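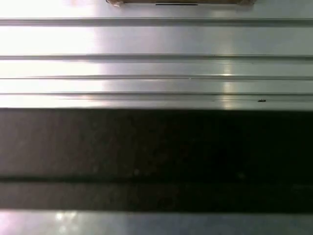

The Barkton Metalworkers' Association was a labor union representing sheet metal workers, press operators and machine tenders in the town of Barkton and the nearby district of Hiltham. It existed as an independent body until its merger with the Hiltham General Workers' Union. At its peak it had 2764 members.

Origins

The association grew out of a sick fund kept by workers at the Nyitrai rolling works. Members paid into the fund each week and drew on it when injury or illness kept them from their jobs. After the company cut piece rates in February of the fund's ninth year, 80 of its members met and voted to turn it into a union. The company refused to recognize the new body, and several of its officers were dismissed.

Recognition came after a stoppage of 9 weeks. The agreement that ended it restored the old piece rates for press operators but left those of the finishing shop unchanged, a point that remained in dispute for years. Finishers later formed their own section within the association, with a separate vote on wage matters.

Organization

The association was divided into shop branches, each of which elected a steward and sent delegates to a quarterly council. Branches with more than 400 members were entitled to a second delegate. Dues were set as a share of the hourly rate, so that apprentices paid less than journeymen. The sick fund continued under separate accounts and could not be used for strike pay — a rule carried over from its original charter.

Flidia dispute

The longest dispute in the association's history took place at Flidia, a maker of ventilation ducts and shop fittings. The company had moved part of its cutting work to a plant in Hiltham, where workers were paid on a lower scale. The association asked for a single scale covering both plants. Talks broke down over overtime, and members at the Barkton plant refused extra shifts through the winter. A settlement brought the two scales together in stages, with the last increase paid in the third year.

Merger

Membership fell as the larger shops closed or moved out of town. A first proposal to merge was defeated when the finishers' section voted against it. A second, which guaranteed the section a seat on the joint executive, was approved, and the merger took effect on September 11, 2021. The sick fund was not included and continues to pay benefits to members enrolled before that date.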